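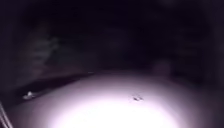
The path at night, with a dark speck in the light.

Lingyun Xu stopped the machine and looked at the speck for a while. On her screen it was a smudge in the middle of the white light, a little wider than it was tall. It could have been a bit of leaf. It could have been a pebble.

"Why'd we stop?" Tretmont asked. He had the other chair and the other headset, and it was his second night.

"Because you have to decide," she said. "Leaf, you roll over it. Stone, you go around. The machine copies whatever you do, so do it like you mean it."

She slid the controller across the desk. They were in the office over the Bollness depot, two miles from the path, and the heater was ticking. The route was 600 yards long. The machine had to be driven down it by hand 200 times before Zorkik would let it go alone, and tonight they were on run 31.

Tretmont put his thumbs on the sticks. "What would you do?"

"I'm not driving."

He eased it forward a foot and stopped again. The speck did not get any clearer. There was something white by the edge on the left, paper maybe, and past the light nothing much at all.

"On the farm we had a dog," he said. "My father taught her to bring the sheep down by walking the hill with her. Every night, same way. There was a soft place by the gate and he always stepped wide of it. Then one summer he put in a drain and the ground was fine, and she still went wide. She brought them wide until she died."

"Did he mind?"

"He thought it was funny. He went wide too, half the time."

Lingyun checked the log. There was a place near the end of the route where every one of her own runs bent to the right. She had noticed it on Monday and had not written it down. In the first week there had been a woman standing there with her back to the machine, looking into the trees, and Lingyun had gone around her slowly, with plenty of room. The woman had not turned. On the next run she was gone, and Lingyun had gone around the place anyway. She had been doing it since.

"Take it straight," she said.

"Over the thing?"

"Over the thing. Then straight on down. Keep it in the middle the whole way, even at the end. You'll see the old runs drawn in blue. Don't follow them."

He nodded and pushed the sticks. The speck slid down toward the bottom of the screen and went out of sight. The picture did not jump.

"Leaf," Tretmont said.

"Probably."

He drove on. He was better than she had been in her first week, lighter with his hands. When the blue lines began to bend off to the right, she saw his thumb start to go with them, and then she saw him bring it back.

She took the pen and wrote in the log, run 31, T. driving, straight through. Then she got up to fill the kettle.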